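Comment sections and local politics: how readers of two town blogs talk about corruption
Project report, Political Communication seminar
Submitted Sunday, March 9, 2025

1. Why we chose this topic

In our first meeting we wanted to study national elections, but our instructor told us that the subject was too big for one term. We then looked for something smaller and found two blogs which write about the town council of Clestura. The first one is called Uda and is written by people who support the present council majority. The second one, Rolitz, is strongly against it. Both blogs let their readers comment without registration, and both have readers who write very often.

Our question was simple. When readers accuse politicians of corruption, do they give any reason or source for this, or do they only repeat the accusation? We also wanted to know if the two groups of readers are different in this point. Before we started, most of us expected that the opposition blog would have many more accusations without any source.

2. Material and method

We collected all comments which were published in February under posts about the council budget and the new contract for the bus station. Together this gave 545 comments. We removed the ones that were only greetings, advertising or a single word. After this, 300 comments were left, and we read each of them.

For every comment two of us decided separately on three things: whether it contains an accusation, who is accused (one person, one party or "all of them"), and whether the writer gives some support for it. Support could be a link, a quotation from the minutes of the council, or an own experience told with details. We were not strict about quality. A link to a weak article was still counted as a link.

When the two readers did not agree, a third member of the group decided. This happened more often than we liked, especially with irony. A sentence such as "What a wonderful honest council we have" can be an accusation or not, and without knowing the writer it is hard to be sure. In the end we followed a rule from the Christodoulou guide, which our seminar uses for coding: if the irony needs other comments to be understood, the comment is coded together with its thread.
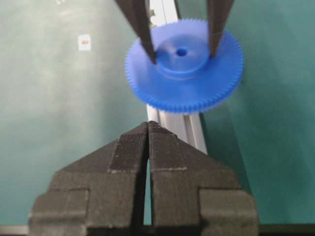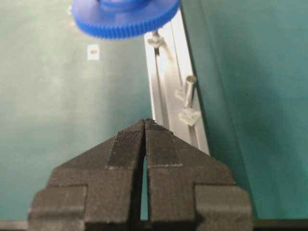

Figures 1 and 2. Blue plastic gear held between two gripper fingers (Figure 1); the dark gripper fingers with their tips together (Figure 2).

3. Results

Of the 300 comments, 176 contained an accusation of some kind. This is more than half, and it was higher than we expected for a small town. The word "corrupt" itself was not so frequent. Readers preferred softer or more colorful expressions, for example "the usual friends" or "somebody's cousin got a nice job".

The difference between the blogs was smaller than we believed at the beginning. Rolitz had more accusations, this is true, but its readers also gave more links. On Uda the accusations were mostly directed at the former council, and the writers often answered a question about proof with another accusation. We call this pattern "return" in our tables.

A second observation concerns the target. On both blogs, comments against one named politician came with support more often than comments against "all of them". Comments of the second type were also shorter and got fewer answers. We think that a general complaint gives other readers little to discuss — they can agree or stay silent.

The contract for the bus station brought better comments than the budget. Several readers had read the contract, and one long thread on Rolitz discussed the length of the guarantee period almost without insults. The budget threads moved quickly to national parties, although the posts did not mention them at all.

4. Limits of the work

One month is a short time, and February was a special month because the contract was voted on in it. We also do not know how many people stand behind the comments. Some names appear on both blogs, and it is possible that one person uses several names. Deleted comments are missing from our material, and the two blogs probably delete in different ways. Uda publishes rules for comments, while on Rolitz we found none.

5. What we would do next

If the project is continued, we would like to include a month without an important vote and compare it with this one. It would also be useful to ask the blog authors how they moderate. We wrote to both blogs and received one short answer, from Rolitz, too late to use it in this report. The coding sheet and the tables are in the appendix.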